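Laborbuch Cannabisanalytik, Projekt Flokholm
Eintrag vom 10.05.2026

Weiter mit den Rückstellmustern für die Apotheken. Auftrag von Drurkero, Charge 3153, Blüten getrocknet, unzerkleinert. Gefragt sind Gehalt THC und CBD nach Decarboxylierung sowie Trocknungsverlust. Der Bericht geht an den Auftraggeber und in Kopie an die Aufsicht, also bitte die neue Vorlage mit dem Feld für die Erlaubnisnummer nehmen. In der alten fehlt es.

Eingang im Betäubungsmittelbuch eingetragen, Gegenzeichnung durch Shahab Akbari. Der Lieferschein nannte zuerst die falsche Chargenbezeichnung (Ziffern vertauscht). Bei Drurkero angerufen, korrigierter Schein kam per Mail, beide Fassungen sind abgeheftet. Die Tüten kamen unversehrt an, Siegelnummern stimmen mit der Liste überein.

Zerkleinern: Mühle wie üblich in kurzen Stößen, dazwischen Pause. Material klebt am Messer stärker als bei der letzten Charge. Beim Aussieben bleibt deutlich mehr Stängel zurück, Rückstand mit eingewogen und nicht verworfen, steht so in der Anweisung. Einwaage für die Extraktion 287 mg, Ethanol, Ultraschall, zentrifugiert, Überstand abgenommen, Extraktion zweimal wiederholt. Überstände vereinigt und aufgefüllt.

HPLC: Säule von Soltani, Ofen auf 35 Grad. Der Druck war am Anfang zu hoch, Vorsäule getauscht, danach normal. Der Lauf für die Kalibrierung hat fast 2 Stunden gedauert. Gerade ist linear, nur der unterste Punkt liegt etwas daneben. Ich lasse ihn drin und setze den Standard neu an. CBN-Peak klein, aber sauber abgetrennt. THC-Säure und THC trennen besser als mit der alten Säule.

Trocknungsverlust noch nicht fertig, Schälchen sind im Exsikkator. Bitte nicht öffnen, bevor ich die zweite Wägung gemacht habe.
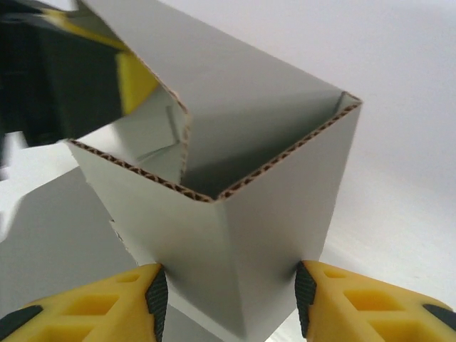
Keyvan Parsa

Noch offen:

Referenzstandard CBD von Rosero läuft im Mai ab. Nachbestellung ist raus, die Bestätigung fehlt. Falls er nicht rechtzeitig kommt, müssen wir die CBD-Werte der nächsten Serie zurückstellen. THC ist davon nicht betroffen.

Vernichtungsprotokoll für die Extraktreste: Shahab und ich unterschreiben zusammen. Das Formular liegt im Ordner hinter dem Bestandsbuch. Restmengen bis dahin im Tresor, unteres Fach.

Waage zeigt nach dem Einschalten eine leichte Drift. Nach längerem Warten weg. Trotzdem vor der nächsten Einwaage mit dem Prüfgewicht kontrollieren und den Wert hier nachtragen.

Rückfrage an Drurkero wegen der Stängelanteile ist geschrieben, Antwort steht aus.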